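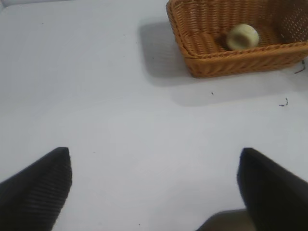 Kitchen > Bread > Proofing Baskets > Reviews

The Gosberg Round, after 13 loaves

I came to proofing baskets the way most people do, which is by being told my bread looked like a hat. The bread had been rising in a mixing bowl lined with a dish towel, and I thought it was doing fine. My sister-in-law, Rosaura Condori, thought otherwise and sent me a link to the Gosberg Round.

It costs more than the bowl did. It costs more than the towel and the bowl and a fair amount of flour. For that you get a coiled cane basket, a cotton liner with elastic that has opinions, and a booklet with a long passage on the firm's beginnings in 1942 and two lines on how to use the thing.

The two lines say to dust it well. How well is left to you. My first loaf went in with what I considered a generous coating and came out in two stages, the top half joining the bottom half on the tray after some work with a butter knife. Rice flour fixed this. Half and half with plain white, rubbed right down into the grooves, and I haven't lost a loaf since the third one.

Once it behaves, it behaves very well. The dough holds its height when you tip it out, and the rings on the crust are crisp enough that guests assume you know what you're doing. I make a loaf with 200 grams of rye in it, which used to spread across the tray like a rumor, and it now stands up – not tall, but up.

Cleaning is the weak point. You are not supposed to wash it, so you knock it against the sink and go after it with a stiff brush, and flour ends up in your cuffs. Leave it to dry in the open before putting it away. I stacked mine inside a saucepan with the lid on during a wet October and had to have a frank talk with it afterward.

I borrowed the Trikach for comparison. It's pressed wood pulp, much easier to brush clean, and leaves a plainer pattern. It's also lighter, and slid off my counter twice. If you bake every morning, get that one and put something under it. Trevor Mottram at the Gidbridge bread club swears by plastic, and his loaves are better than mine, so make of that what you like.

The liner I gave up on. It is now a very good shower cap for a salad bowl.

Four stars. I'd buy the basket again, with one star held back for the booklet.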